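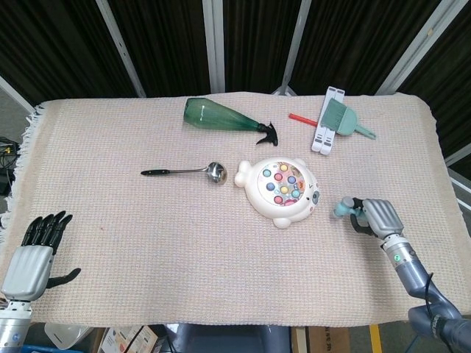 Figure 3. Household items on a woven table cover, including a green spray bottle and a small mint-green brush.

4.2 Do people clean as often as they say?

Most of what is known about home cleaning comes from asking people, and we doubt the answers. In the Suvarna survey, 263 households reported how often they wiped down kitchen surfaces in a normal week. The figures were high, and they were suspiciously even across age, income and family size. We asked 100 of these households to keep a paper diary through January. Only 74 returned one we could use, and 49 of those recorded less cleaning than the same household had claimed in the survey.

It would be easy to read this as proof that people exaggerate. We are not convinced. A diary is a chore too, and a tired person may wipe the counter and skip the entry. The Grimier scale, which earlier work treats as a fix for this problem, simply asks the same question in five different ways. Agreement among the five answers tells us that people remember what they just wrote -- it says little about the state of the counter. Nor do we know what the households that dropped out were doing.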